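Plis sur une toile à fruits accrochée derrière la table, et torchon beige qui peluche
Catégorie : Maison et entretien > Linge de table, textiles
338 vues · 3 réponses · 14 personnes suivent ce sujet

marelle_44
4/10/22

Bonjour à tous,

J'ai récupéré une toile imprimée à motifs de fruits (raisins, pommes, feuilles vertes sur fond blanc bleuté) que j'ai suspendue derrière la table, comme un rideau. Elle descend jusqu'au bord arrière du plateau. Je l'ai depuis le mois d'avril et elle garde des plis que je n'arrive pas à faire partir. Il n'y a plus d'étiquette, donc je ne sais pas si ça supporte le fer. Au toucher on dirait une toile enduite, mais je n'en suis pas sûre.

Deuxième souci, la serviette beige qui me sert à essuyer la vaisselle sur cette table. Elle est assez épaisse et elle laisse des peluches sur les gobelets en plastique dépoli. Sur le gobelet marron foncé ça se voit encore plus. J'ai déjà fait deux lavages à 40, sans assouplissant. 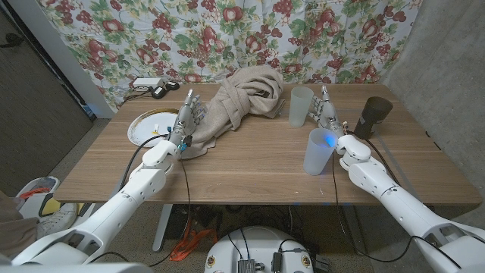
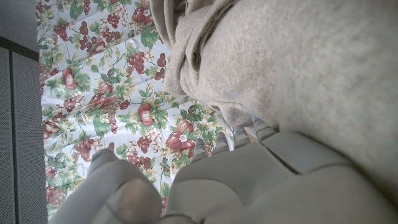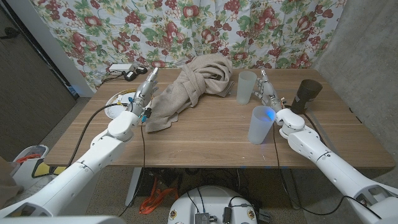 La toile à fruits et la serviette beige

Est-ce que je peux repasser la toile à l'envers, ou est-ce que je risque de coller l'impression ? Et pour la serviette, faut-il la garder ou passer à autre chose ? J'ai regardé un torchon de chez Suvarna mais je ne connais pas la marque.

Merci d'avance.

12 personnes ont aimé ce message

tibou_du_lac

Pour la toile, pas de fer direct. Si elle est enduite, l'impression peut ramollir et marquer, et c'est définitif. Tu la décroches, tu la poses à plat face imprimée vers le haut, et tu passes le sèche-cheveux à 20 cm en lissant avec la main. Il faut avancer par petites zones. Ensuite tu la laisses refroidir à plat une nuit avant de la raccrocher. Si tu la remets tout de suite, elle reprend ses plis.

Pour savoir si elle est enduite, mets une goutte d'eau dans un coin. Si la goutte reste en boule, c'est enduit. Si elle est absorbée, tu peux tenter le fer tiède sur l'envers, avec un linge entre les deux, en commençant par le bas.

La serviette, je lui donnerais encore une chance : un lavage à 60 si la matière le permet, un verre de vinaigre blanc dans le bac de rinçage, puis vingt minutes de sèche-linge et tu vides le filtre. Si elle peluche toujours après, garde-la pour la table et prends un torchon en lin ou en métis pour les gobelets.

31 personnes ont aimé ce message

Jivelwood

moi j'ai jamais repassé ce genre de toile, je l'ai pendue dans la salle de bain pendant la douche et les plis sont partis presque tous. faut juste bien la tendre

2 personnes ont aimé ce message

coquelicot.b

Je ne connais pas Suvarna non plus. Quelle que soit la marque, lave le torchon deux fois avant de t'en servir, les torchons neufs peluchent aussi et n'essuient pas bien au début. Les gobelets en plastique dépoli, je les laisse égoutter à l'envers sur une grille et je ne les essuie plus du tout.

7 personnes ont aimé ce message

Mots-clés : toile imprimée, plis, peluches, torchon, gobelets
Partager (20)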